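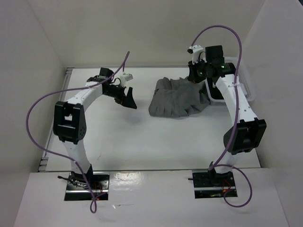
**Budget check for a second two-arm cell (laundry folding)**

**scabrera**
We have one two-arm cell and a grant that has to be spent by June. I want a second one, same layout: two arms on a front platform, white walls on three sides, white table. Dusar quoted the arms as a pair. Enclosure panels are 600 extra. Spare gripper motors are 90 each. What am I forgetting?

**manolis_k**
Cables. Ours hang in big loops off both arms and they're the first thing I'd put money into. Budget a spare set per arm. We paid 86 for a set from Ellow and the lead time was worse than the price.

**jhosep_e**
I'd skip the enclosure. 600 for plain panels is a lot when you could hang a white sheet.

**scabrera**
We tried a sheet on the first cell. It moved every time the door opened and I got tired of re-pinning it.

**jhosep_e**
Then cut your own panels. Any sign shop will do it. I still say 300, tops.

**dorottya**
Disagree with Jhosep. By the time you've paid someone to measure, cut and square up the corners you're past the quote. Buy the panels. But ask for a matte front platform. The glossy one throws glare between the two bases, and you'll want that sorted before it ships.

**manolis_k**
+1 on matte. Also check the base cutouts against the mounting plates. Huamán sent us a platform cut for the older plate and we lost a week filing it out.

**scabrera**
Good, adding both. What about cloth? Right now it's one gray piece at a time, plus a basket in the back corner.

**jhosep_e**
Thrift store. Don't put it on the grant – the paperwork costs more than the shirts.

**dorottya**
Put it on the grant. Consumables get their own line and you'll be replacing them all year.

**scabrera**
OK. Panels stay in, matte platform, two cable sets, four spare motors. I'll ask Dusar for a revised quote and post the total when I have it.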